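Wivdale Chair Wrapping Notes
README, revised in January

Contents
Notes on handling white chairs over black plastic sheeting, kept by Lempi Kiiskinen. There are 51 entries, one text file each.

What I don't believe
Trastport's packing sheet says plastic alone protects a chair in transit. I doubt it. Plastic keeps dust off — it does very little for a knock on the leg. The Goodwin guide repeats the claim with no test behind it.

Known gaps
Sheet thickness is missing from over 70 percent of entries. Don't use these notes to pick a thickness. "Condition" was judged by eye, by me, and I was stricter in the later entries.

Black plastic in both; the chair is in the second.
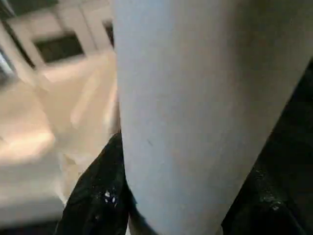
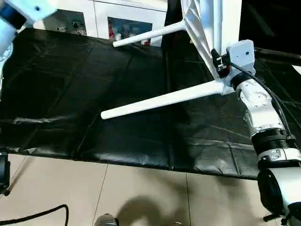 Entries 12 to 19 use the old column order. I'll fix them if anyone asks. Dedov's list of 200 chair types was left out, as half of it looked copied from a catalog. Corrections go in changes.txt.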